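Whiteboards: getting them clean and keeping them that way

I've had a whiteboard on the kitchen wall since the kids started school, and for years I cleaned it the lazy way, with a sleeve. Then last February I tried to wipe off a shopping list that had been up there since before Christmas and it had basically become part of the house. So I went looking for what works, tried most of it on my own board and on the big one in the garage, and these are the bits I've kept.

Start with a dry eraser. I know, it sounds too obvious to write down, but I used to go straight in with a wet cloth and all I got was grey soup running down to the tray. Dry first, until you've lifted everything that wants to come off, then go to the wet stuff for what's left.

Take the board down if you can! Mine hangs on two hooks and it's a thirty-second job. Flat on the table you can lean on the eraser properly, nothing drips behind the fridge, and you can get at the frame, where all the black dust collects. An old toothbrush is great along the inside edge and around the corner caps.

One letter at a time, not big swoops. If you scrub across a whole line of writing you just drag ink from one word through the next. I put the eraser right on the letter, press, and take short strokes in the same direction. Then turn the eraser round and do the next one with the cleaner end.

For ghosting (the grey shadow that stays behind) write over it with a fresh dry-erase marker, the blacker the better, and wipe while it's still wet. The new ink loosens the old. I was sure this was rubbish until I tried it on that shopping list and "sultanas" finally left us.

If that doesn't shift it, a bit of rubbing alcohol on a soft cloth, window open, then plain water and a dry tea towel. I've also used the Dusomer spray my sister swears by, and it's fine, but the bottle is 200 mL and cost me $19, so it lives in the cupboard for emergencies. Please don't use the scourer side of a sponge. I did that once on the garage board and there's now a patch where ink grabs on and won't let go.

Wash the eraser too. A felt strip packed with old ink just paints it back on. I bang mine on the back step, give it a rinse under the tap and leave it overnight on its side - never felt down, or it stays soggy.

Stickers and magnets can stay put if you like the look of them, just go round the edge with the corner of the cloth. And store your markers lying down so the ink doesn't all sink to one end.

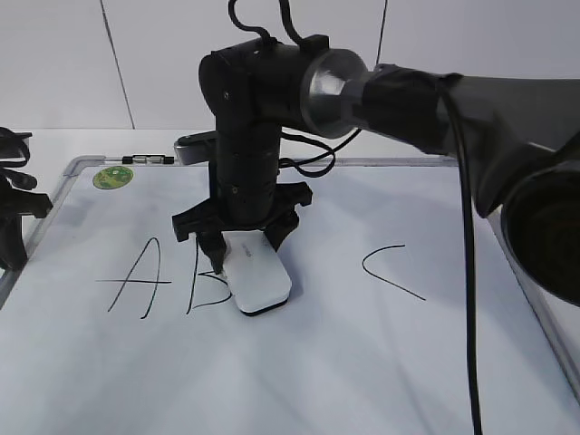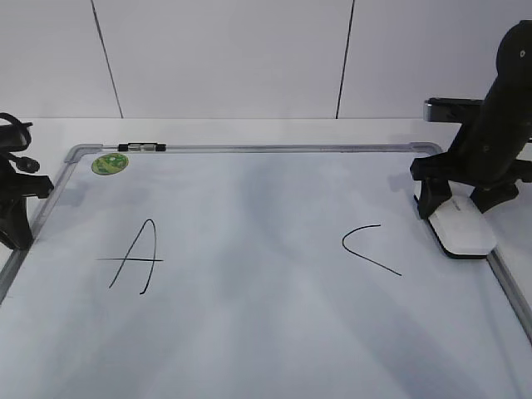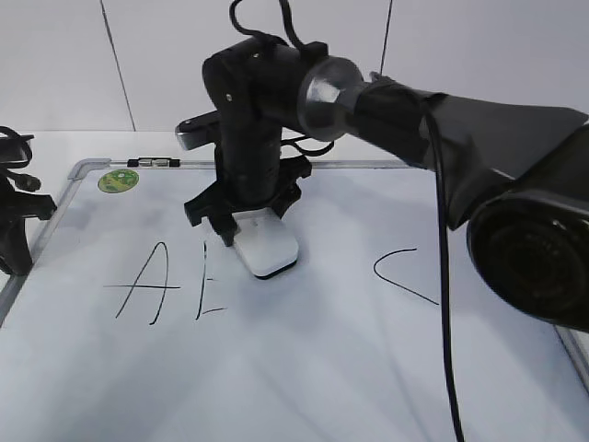
Comment from Heather Wihongi, 27 Mar 2025
The writing-over trick worked on ours, thank you! It's a classroom board so it had a whole term's worth of maths on it. I'd add that microfibre cloths are good for the last polish, but don't put them through the wash with fabric softener. Mine left a greasy film and the markers skipped all over the place until I went over the board again with the alcohol. Do you find the cheap markers ghost worse than the dear ones? I've got a box of 43 to get through and I'm starting to regret it.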